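Group chats are getting quieter, and the apps are changing to match

09/09/2026

For years the messaging apps competed on how much they could put in front of you. There were stickers, read receipts, reactions, typing bubbles, stories, and a green dot that told everyone you were awake. The newer ones are going the other way. They hold messages back, deliver them in batches, and let you leave a conversation without a notice going out to the whole group.

Edero is the best known of these. It is a chat app for phones and tablets, and on the surface it looks like every other chat app, with a list of conversations on the left and a text box at the bottom. The difference is in the delivery settings. Each group picks how often its messages arrive. You can have them right away, once an hour, or at 4 set times a day. A family group might choose breakfast and dinner. A group planning a trip might switch to instant delivery for the last week and then go back.

The setting belongs to the group and not to the person, and it takes some getting used to. If you are the one member who wants messages right away, you have to ask the others to agree to a change. Edero shows the request as a plain yes or no vote at the top of the chat. In the groups I joined, most of these votes passed within a day, usually with no discussion.

Memier takes a different route. It delivers everything immediately but makes almost no noise about it. There are no banners and no badge on the icon. Instead you get a digest, a single screen that lists who wrote to you and how long each message is. A short note from a sister shows up as a short bar. A long complaint about parking shows up as a long one. You tap whichever you have time for.

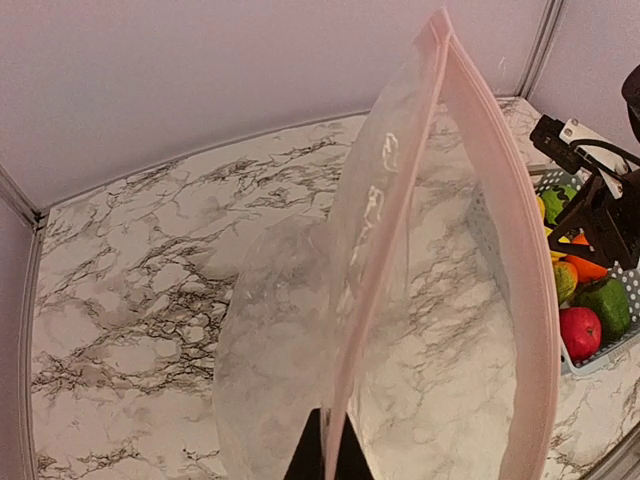 A clear zipper bag with a pink seal, standing open.

I used both apps for nine weeks, Edero with relatives and Memier with two hobby groups and a neighborhood list. The first week was annoying. I missed a change of dinner plans because it went out ten minutes after the evening delivery. After that people learned to call, or to use the urgent button, which sends one message through at once. Edero limits each person to two urgent messages a day in any group. I never hit the limit and I don't think anyone else in my groups did.

Memier had a slower start. A chat app that never alerts you is easy to forget, and during the second week I left the neighborhood list alone for several days. When I opened the digest there was a wall of bars. Going through it took less time than I expected, mainly because the app folds one-word replies into the message they answer. Every "ok" and "thanks" becomes a small mark in the margin. I would like to see that in other apps.

Setup is simple on both. Edero asks for a phone number, Memier for an email address. Neither one pulls in your contacts unless you allow it, and both work if you say no, though you then have to add people by code. Group size is capped at 100 on Edero. Memier has no stated cap, but the digest gets crowded in large groups and the search is poor. It finds whole words only, so a search for "ticket" will skip "tickets."

Voice messages are another weak spot. Edero treats them like text and holds them until the next delivery, which makes sense for a long update and much less for someone standing outside your door. Memier turns them into bars like everything else, with no preview and no way to speed up playback. Photos are fine on both apps. They arrive a little compressed, and you can ask for the full version with a long press.

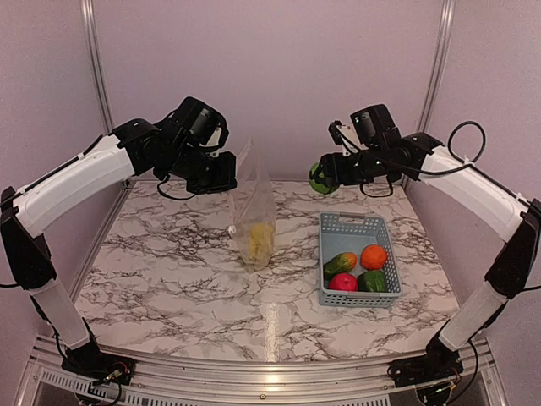
Two robot arms at a marble-patterned table, with a plastic bag between them.

Cost is where they part ways. Edero is free for small groups, with a yearly fee once a group passes nine members. One person pays and everybody is covered. Memier charges each user a small monthly amount after a trial. For a hobby group that is a hard sell - people who are used to free chat will drop out at the payment screen, and several of ours did.

A third app, Sin, is due in November. It comes from a small developer called Sivholm and is meant to sit on top of the chat apps you already have, collecting their alerts and handing them over on a schedule. The test version I tried handled text well but lost track of group names, so two different family chats were merged into one. Sivholm says a fix is planned before release.

For now I have kept Edero for family and gone back to an ordinary app for everything else, with the alerts turned off.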